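Home News Equipment Suppliers Events Contact

Buying for the laundry room: what Bundham learned from its first budget

When Inger Hafstein took over purchasing at Bundham, a group of residential care homes, the line for laundry equipment covered washers, dryers and carts. This year it also has a humanoid robot in it. She spent most of August working out what that would cost to run.

"The price of the machine was the easy part," Hafstein said. "I had a quote from Mustora and one from Hedegaard in the same week. Neither one mentioned grippers."

She settled on a lease of 36 months. Buying outright would have tied up money set aside for dryers at two of the homes, and she did not want to own a model that might lose parts support.

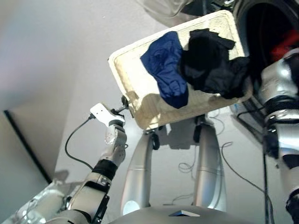 Hafstein now budgets for hands and baskets together. Her first plan treated baskets as a supply item, bought wherever they were cheapest, and the grippers as part of the robot. A woven basket with a wide rim, clamped at one corner and tipped with a couple of garments in it, puts its load on a small attachment, and she wants spares for that attachment on the shelf. She has set aside $1,000 per home for them. "Pick your basket first," she said. "Then ask the supplier what will hold it."

Cables are another line she added late. Cendale, which handles service for the group, recommended replacing them on a schedule, and the contract now includes a visit every 9 weeks.

Staff time was harder to estimate. Hafstein put down 64 hours of training for the first home and expects to need more than that. "People have a shift to work. You can't train everybody on a Wednesday afternoon."

She has not requested a second robot. The next budget meeting will deal with the dryers, and she wants a full year of repair bills before she brings it up.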